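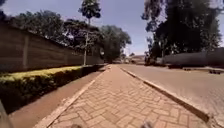

Natalie Kettle asks whether the Drondby path layer can be loaded before the base map. It can, but it will stay hidden until you move it up the list.

February, by Patricio Cordero

3. Open Layers and choose Add from server.
4. Set the tile size to 254 — other values are refused.
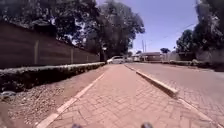
According to Saturnino Zabala, labels vanish if opacity drops under 40.

5. Set opacity to 70 and save.

Caution: saving overwrites the old style.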